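12/16/25

Cold start, dry air, static on every door handle. Spent the first part of the day on the tabletop and the small items that live on it. Notes below before I forget the order of things.

Top cleaned with the Zellum spray, 2 passes, second one with a clean cloth. Then the mug, plate, pumpkin and pink plush set out.

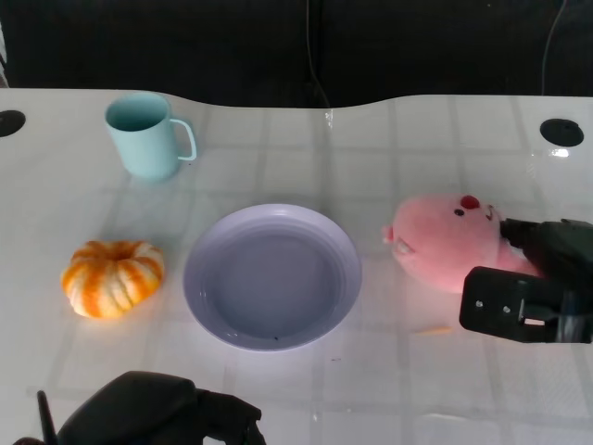
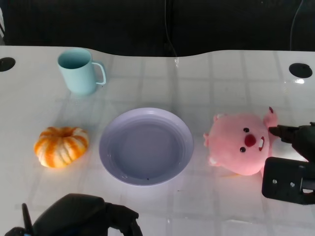
White top with the mug, striped pumpkin, lavender plate and pink plush.

The gloss is the weak point of this surface. It shows every fingerprint and it throws the ceiling light straight back, worst near the right grommet. A matte top from Ultside would fix that, but the quote was 449 before delivery and I am not ready to spend it on glare. A sheet of diffuser over the fixture is the cheaper test. I will try that first and write down the result.

The faint grid is still useful. I use it to put things back where they were, counting squares from the wavy edge. It is hard to read under the glare, so I may add small pencil ticks along one side. Pencil wipes off this finish. Marker does not (learned in March, took alcohol and a lot of patience).

The plate has a dark speck in the flat part, low down. I have not worked out if it is dirt or a flaw in the plastic. Tried a fingernail after lunch, no change. Next is warm water and a drop of dish soap, 30 minutes, then look again. If it stays, it stays. The plate is good otherwise and the raised rim is the right height for holding small stuff.

Mug: call it mint. My old list says "blue" in one place and "green" in another, and both entries are the same mug. Changed both to mint. Handle goes to the right. I keep writing this down and then turning it the other way when I put it back.

Pumpkin: orange and white, out of season now, staying anyway. The hollow on top collects dust and a cloth will not get into it. Needs the soft brush. The brush was in the Kokkinos box with the spare grommet covers, so that box has to be relabeled.

Plush: will not sit upright on the gloss. The body is too round and the fabric slides. It goes on its side to the right of the plate and I have stopped arguing with it. Picks up lint from the cleaning cloth, so the order from now on is wipe, wait, then plush last. Weighed it on the kitchen scale out of curiosity and got 100 grams, though that scale only reads in steps of five.

Grommets: both holes still open. The covers I bought are slightly too small and drop through. Nilevent has a larger size listed but no diameter on the page — sent a message asking for it. No reply by evening.

To do tomorrow: soak plate, brush pumpkin, tape up a piece of diffuser, measure both holes with the calipers instead of the ruler. Buy cloths.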